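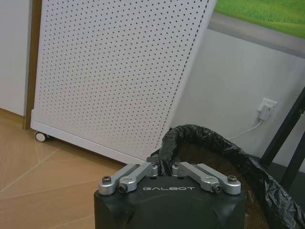 1/ Finished Rania Nimri's "The Undosa Method" over the weekend. It's a book on personal productivity for managers. Notes follow, mostly on the weekly review, the one part I've tested.

2/ The claim: most managers lose their week to unscheduled decisions. Her fix is a decision log. Every open decision gets an owner, a deadline and a default. If the deadline passes, the default takes effect.

3/ The default is the useful part. I ran the log for 6 weeks with my team at Gritcombe. We closed 20 items. 10 of those closed by default, with no meeting.
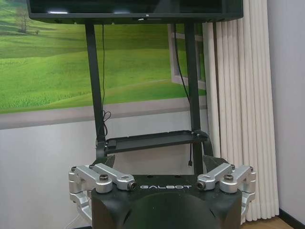 Photo: Ziad Darwish

4/ Caveat on those numbers. One team, no control group, and I chose what went in the log. Small items are overrepresented. Treat it as a pilot.

5/ Chapter 2 is weaker. It asks you to sort tasks by "energy cost" on a scale of one to five. My scores for the same task varied by two points depending on the time of day. I dropped the scale and kept the task list.

6/ The delegation chapter overlaps heavily with her earlier book, "Nona's Desk." If you've read that, skip to the section on handing work back. It covers what to do when someone returns a task half done, and the wording she suggests is plain enough to use as is.

7/ Setup if you want to try it: one shared sheet, columns for decision, owner, deadline, default, outcome. Review takes me around 20 minutes on Friday. Don't add a priority column. We had one for a week and spent the review arguing over it.

8/ Somebody asked how it compares with the Hajji planner. Different job. Hajji schedules hours, the log tracks commitments. I use both and copy only the deadlines across.

9/ Open question: defaults on hiring decisions. Nimri says set one anyway. I left ours blank and both are still open as of 8 Jun 2026. If you've run it on hiring, reply with what default you used.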